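Reading Logs and the April Book Fair
11/23/22

Several families at Broditz Elementary have asked what the new reading log is for and how much of it a parent is supposed to fill in. The short version: your child fills it in, and you sign it once a week.

The log replaces the monthly book report for grades two through four. Last year the reports came back with typed covers and cut-out lettering that most eight-year-olds could not have made alone, and teachers had a hard time telling what the child had read. The log has one line per book. Title, author, number of pages, and one sentence the child writes without help. Spelling is not graded. If the sentence says "I did not like the dog," leave it that way.

Children are asked to read 14 minutes a night, four nights a week. Being read to counts. So do comics, cookbooks, and books in a language other than English. A missed night does not have to be made up on the weekend.

The library has added 302 titles since summer, 11 of them in large print. Each child may take home two at a time. Lost books can be replaced with any used children's book in good shape – please don't order a new copy unless the library asks you to.

The school goal is 4,000 logged books by the end of April. Classroom totals will be posted in the hallway by the Hanitz Street doors. Individual totals will not be posted.

Cookbooks have been popular with the third grade, and their teachers are happy to see a recipe logged as a short book if the child read all the steps aloud. One line for the whole recipe is enough.
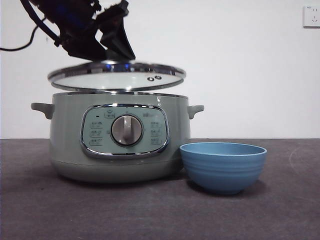

Glass lid over a sage-green multicooker.

The book fair will be held in April in the gym, with tables from Bosman Books and Sevitance Press. Order forms come home in folders the week before. Families who would like a fair voucher can check the box on the back of the form, and it will be handled privately by the office.

Blank logs are in the rack outside the library. Signed logs are due every Friday.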